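Riltdale Neighbors' Newsletter
Filed under: Around the House > Laundry & Linens
2018-06-26

Print this item | E-mail this item

The flat-table fold, and why I'm a convert

I have folded laundry on the bed for most of my adult life. Bed, sofa arm, top of the dryer, my own chest with a chin holding down one corner - whatever was closest. So when Bence Sárközi offered to run a folding evening at the Bedon Street hall, I put my name down mostly for the company and the poppy seed cake. I came home and refolded the entire linen closet. It was past eleven and I was having a wonderful time!

Bence spent years in the linen room of a small hotel, and he folds the way some people shuffle cards. His whole method rests on one idea: do the flattening first and the folding second. Most of us try to do both at once, in the air, and then wonder why the stack leans.

You need a bare table. Any table will do, as long as there's more of it than there is of the towel. Clear off the mail and the fruit bowl. Wood is nice because the cloth slides a little without skating away from you, but Bence says he has done it on a kitchen counter, a door laid over two sawhorses and once on a ping-pong table (which he recommends highly, on account of the line down the middle).

Now drop the thing on the table any way it lands and go looking for corners. Don't shake it, don't smooth it yet. Find one corner on the far side and pinch it, right at the edge of the fabric, with just your fingertips. Then find its neighbor. People tend to grab a whole fistful, and a fistful hides the corner inside it so you end up folding from the wrong spot. 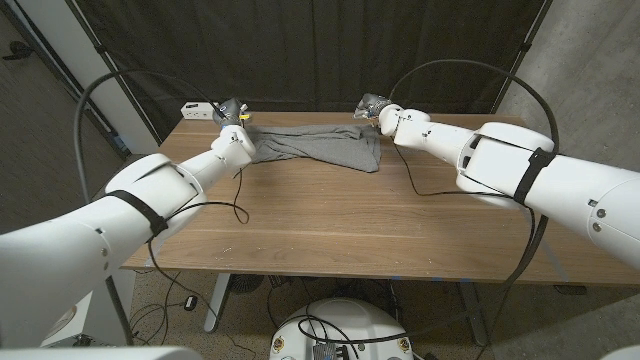

Once you have two neighboring corners, pull them gently apart until the edge between them is straight. That edge is your ruler. Lay it along the back of the table, let go, and sweep the rest toward you with flat hands, starting from the middle and working out. Two or three sweeps is plenty. Bence is firm about not patting. Patting feels useful and does nothing at all, and I had been patting for decades.

After that the folds are up to you and your shelves. For bath towels he goes in half the long way, in half again the short way, then in thirds. For T-shirts he lays the shirt face down, brings each side in to the middle of the neckline, turns the sleeves back over themselves, and folds up from the hem. Old soft shirts are the hardest because they won't hold a crease, so he folds those one time fewer and stacks them on top where nothing presses on them.

A few odds and ends from the evening that I scribbled on the back of my hand-out:

- Measure your shelf before you pick a fold. Mine is 10 inches deep and I'd been making 12-inch towels for years.
- Dish towels can be folded in a stack, two at a time, if they're the same size. They are never the same size.
- Gray and white things show creases differently. Fold the pale ones with the good side out.
- If a towel has gone crooked at the hem, line up the side edges and let the hem do what it likes.

We got through 76 pieces between us, counting the hall's own tablecloths, which had been living in a knot in the cupboard since the spring supper. They now sit in one tidy pile beside the Løken coffee urn, and there is room on that shelf for the big platter again. I may have taken a moment to admire it. I may have called my sister over to admire it too.

The fitted sheet came up, naturally. Bence showed us once, quickly, and about half the room followed it. He has agreed to do a slower version in August, and to bring enough sheets for everybody to have a try. Bring a double if you can; the king size takes up the whole table and your neighbor's as well. There's no charge, just put something in the tea jar. If you'd like a place, leave a note in the box by the hall door or call the desk at extension 524.

And if you have a spare folding table you'd lend us for the evening, please do get in touch. We could use two more - the long kind, with legs that lock.

Print this item | E-mail this item

More from Around the House
- Getting candle wax out of a tablecloth
- Gerinine's rag rug: 51 old shirts and one long winter
- Where did all the pillowcases go?
- Swap shelf: what's wanted, what's spare
- A drying rack that fits over the tub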